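Student project report: a pick-and-place controller that knows when to give up

By Gediminas Kazlauskienė, with Sarmīte Stankevičius on the perception side
Jun 15, 2022

My half of this project was meant to be the easy half. Sarmīte would train the policy that looks at the wrist camera and decides where the gripper should go next, and I'd write the bit of software that takes those decisions and turns them into movement without anything getting squashed. We called the whole thing Gundik (no meaning, it was the first name that wasn't already taken on the lab server) and we gave ourselves one term. It took one term and most of a holiday.

The basic job is picking up small soft things and putting them in or taking them out of a bowl. You type a short instruction, the policy gets the instruction plus the latest camera view, and it sends back a short run of small movements: a bit forward, a bit down, turn, close. My controller plays those movements to the arm. Then it asks for more, and round we go.

The first version was embarrassingly simple. Ask for a chunk of movements, play all of it, ask again. While the policy was thinking, the arm just stood there, so you got this lurching, hiccuping motion that made everyone in the lab wince. Sarmīte timed the pauses and the worst ones came to 800 milliseconds, which feels like for ever when you're watching a gripper hang over a bowl.

So I moved the asking into its own thread. The controller now requests the next chunk while it's still playing the current one, and swaps over when the new one arrives. Lovely idea! Except that the new chunk was worked out from a picture taken a little while ago, so when it turned up, its first few steps were for a place the arm had already left. The arm would twitch backwards, then carry on. I spent two weeks blaming the motor driver for this – sorry, motor driver.

The fix was to put a time stamp on every camera image and carry it through to the chunk that came out of it. When a chunk arrives, the controller throws away the steps that are already in the past and blends the rest into what it's doing over the next few ticks. It's maybe thirty lines of code, and it made more difference than anything else I did all term.

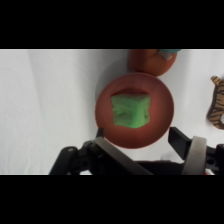
Why not just use the wrist camera to work out how far away the bowl is? With a single ordinary camera you can't get distance directly, so the policy has to learn it from examples, and we let it do that instead of adding a separate depth step.

Learning it from examples is fine until it learns it slightly wrong. Ours tended to come down a touch too early, especially with anything inside the bowl, where the rim gets in the way of the fingers. A green cube in a terracotta-coloured bowl is easy enough to find by colour, but getting two open fingers either side of it without leaning on the rim is a different sort of problem, and the policy has no sense of touch at all. It will happily keep pushing.

That's where the giving up comes in. I added a small watcher that compares where the arm was told to go with where it has got to. If the gap keeps growing for more than 200 milliseconds, something is in the way, so the controller stops playing the chunk, lifts straight up a little, clears the queue and asks the policy for a fresh look. I tried a cleverer version first, with a model of the expected force at each joint, and it was worse. It got nervous whenever the arm moved quickly and kept backing off from thin air.

The watcher has one silly weakness. If the policy makes the same mistake after lifting, you get a loop: down, bump, up, down, bump, up. We let it try up to 30 seconds of that and then it parks and writes a line in the log. Sarmīte wanted it to nudge sideways before trying again, and I think she's right, but we ran out of time to do it properly and I didn't want to put in a random wiggle the night before the demo.

On the final set of test runs, 91 per cent ended with the right object in the right place. I'd be careful with that number. The tests were all on the same table with the same cloth, and we chose the objects ourselves, so it says very little about what would happen in someone's kitchen. The failures were nearly all objects pressed up against the inside of the bowl. A few were the policy ignoring the instruction and going for whatever was brightest, which is Sarmīte's department (she says it's the training mix and she's probably right about that too).

One thing I'd do much earlier next time is the replay tool. I only wrote it near the end, when I was desperate. It takes a saved run and plays the camera images next to the commands and the real arm positions, all lined up by time stamp, so you can stop at the moment it went wrong and see what the policy was looking at. Before that I was scrolling through text logs with my finger on the screen. The backwards twitch took two weeks to find without the tool, and when I fed an old recording into it afterwards the problem was obvious in a minute.

The code is on the course server in the Gundik folder. The settings file has comments in it now. If you pick this up in November, start with the sideways nudge, and please don't change the camera rate without reading the note at the top of the controller first.

Related reports
Stindau: a shared logging format for student robots
Planning round clutter with Cervantes
Prondska: teaching a mobile base to wait its turn

Sign up to our newsletter to hear when new student reports go up.

This site uses cookies to remember your settings. Accept | Manage cookies

Contact | Copyright 2022 Student Project Reports | Back to top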